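Cikstead Community Help
Childcare, Playgroups and Toy Lending
Posted in: Sorting, cleaning and storage

Sorting a mixed donation of toys before a lending library reopens

Treasa Lynch
Member, Tultley branch
Posted 2022-05-15

I write on behalf of the toy lending library at the Tultley parish rooms, which is to reopen to families after a long closure. The library lends to households with children from birth to school age, and it also supplies a small number of boxes to two childminders in the district. Our previous catalogue was kept on cards and has not survived in full.

During the closure we accepted a number of donations without sorting them at the time. They were placed in open plastic bins as they arrived, so that a single bin may now contain soft toys, construction pieces, vehicles, play food and dolls together. Some items carry shop or maker's tags. Others have no marking of any kind. Parts of larger sets have been separated, and in several cases we do not know whether the remainder of the set was ever given to us. 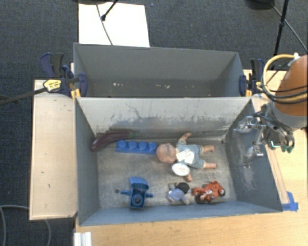
The library has always lent by the box, each box being made up for an age band and issued under one number. I should be glad to know whether other branches still follow this method or whether they now lend single items. The front bin would serve as a fair test of either system, as it contains a baby doll with tags lying on it, a long blue building block, a toy motorcycle and an aubergine, and I am unable to see how these could be issued together under any age band we have used. The second bin behind it is empty and is available for whatever division is recommended.

I have three particular points on which guidance would be welcome.

First, should sorting be carried out by age, by type of toy, or by method of cleaning? Our former practice was to sort by age, but the person who made those decisions has retired and left no written criteria.

Second, what should be done with single pieces, such as one block without its set? We are reluctant to dispose of sound items, and equally reluctant to give shelf space to things that will not be borrowed.

Third, should tags be removed before lending? Some parents have told us that they prefer to see the original label. Others have asked us to cut them off.

The budget for the reopening is 600 euro, which must cover shelving as well as cleaning materials, and we therefore cannot replace a great deal.

Kieran Ó Súilleabháin
Regular contributor
Cikstead branch

The branch at Cikstead went through the same exercise when it moved from the school annexe, and the following is the procedure that was adopted. It may need adjusting to your premises.

Sort by method of cleaning first. Age and type can be decided afterwards, when the items are clean and can be handled without concern. We used four groups: hard plastic with no batteries or openings; hard plastic with openings in which water may collect; fabric and stuffed items; and anything containing a battery compartment or electrical part. A fifth group was added later for wood, which should be wiped and not soaked.

Hard plastic without openings is the simplest group. Building blocks, most play food and small solid figures may be washed in warm water with ordinary washing-up liquid, rinsed, and laid out on towels. Blocks should be placed with the hollow side down so that they drain. A vehicle may be washed in the same way if it has no electrical part, but metal axles will rust if left to stand in water, and we advise wiping the wheels with a damp cloth instead.

Dolls require more care than is generally supposed. Many baby dolls have a hard head and limbs attached to a fabric body, and such a doll must not be immersed. Remove the clothing and wash it separately, wipe the head and limbs, and sponge the body only where it is marked. A doll with a fully moulded body may be washed, although water often enters at the joints of the arms and legs and can remain there for a considerable time. Feel the body through the clothing before deciding. If there is any doubt, treat it as fabric.

Small soft figures may be placed in a closed mesh bag and washed on a gentle cycle where the label permits. Where the label is missing, wash by hand in cool water. We set aside 72 hours for drying in a heated room and do not shorten this period, even where the surface feels dry to the touch. In November it was extended, as the hall heating was unreliable.

Before anything is returned to a bin, the bin itself should be washed and dried. It is a common omission. Grit and crumbs gather in the corners, and a quick wipe of the sides does not shift them.

On the matter of tags, our rule is as follows. A care label that is sewn in remains in place. A loose card or paper tag is removed before lending, and any information on it concerning age, maker or cleaning is first copied to the record for that item. The paper tag will not survive washing in any case, and the plastic loop by which it is fastened should never be left on an item intended for a child under three. Where a tag cannot be read, we record the item as unlabelled and assess it by hand.

With regard to age, please be strict with small parts. We keep a small parts cylinder on the sorting table, and any piece that fits entirely within it is excluded from the boxes for under threes. Particular attention should be given to wheels that pull off and to eyes or buttons that are glued and not stitched. If a vehicle loses a wheel during inspection, it is withdrawn and not repaired.

For storage after cleaning, we would suggest that your empty bin be reserved for items awaiting inspection, and that nothing be lent directly from it. Clean and unchecked toys were mixed on two occasions at our branch and the whole of the work had to be done again.

Rafsan Bandara
New member

Just put all of it through the dishwasher on low, apart from the doll. We do this at home and have had no trouble.

Kieran Ó Súilleabháin
Regular contributor
Cikstead branch

A note on the above. A domestic dishwasher may be acceptable for solid plastic pieces at a low temperature and without a heated drying stage, but it should not be used for stuffed figures, for anything with a battery, or for painted or printed items whose markings are to be kept. Light pieces should be placed in a closed net bag so that they do not fall on the heating element. We would not recommend it as the general method for a lending library.

Fionnuala Hegarty
Member, Mulcahy Road playgroup

I should like to address the question of boxes against single items, which has not yet been answered.

Our playgroup lent by age box for many years and has since changed to what we call theme bags. Each bag contains between four and eight items that may be played with together, and the age guidance is printed on a card tied to the handle. The contents are listed on the same card, and the parent signs for them. When a bag comes back, it is checked against the card while the parent is still present. Disagreements over missing pieces have largely ceased.

Under this arrangement a mixed bin is less of a difficulty than it may seem. A baby doll becomes the centre of a home bag, with a blanket, a cup and a spoon. The aubergine would go to a shop or kitchen bag with other play food, and one vegetable is quite sufficient to begin such a bag, as families donate play food readily when asked. Vehicles make a bag of their own, and a motorcycle is a welcome change where most of the donations are cars.

The single block is a different matter. We keep one lidded tub for construction pieces of each size and do not list them individually. The tub is weighed when it goes out and weighed again when it comes back, and the two figures are written on the card. A slight difference is disregarded. Please check that the studs fit those of your other blocks before adding it, since pieces from different makers can look alike and yet will not join, which is a cause of great frustration to a child of four.

Where a toy belongs to no theme, it is placed in a basket beside the desk, from which each child may choose one item on loan in addition to the bag. No deposit is taken for it. Figures of uncertain origin do very well from the basket.

For the record cards we use the plain printed form supplied by Ovo, our local stationer, but any ruled card would serve. I should be pleased to send a copy of our wording by post on application to the playgroup.

Treasa Lynch
Member, Tultley branch

I am obliged to all who replied. The cleaning groups will be adopted as set out, and the matter of theme bags will be put to the branch meeting together with the cost of the bags. I shall be writing to the playgroup for the wording of the card.

One point remains open. Our childminders have asked that the boxes issued to them continue by age band, as this is simpler for their own records. If any branch lends by theme to families and by age to childminders from the same stock, I should be grateful to hear how the two are kept apart on the shelf.

Úna Cronin
Moderator

This topic remains open for replies to the further point raised by the original poster. Members are reminded that offers of toys should be placed in the Donations section and not in this one.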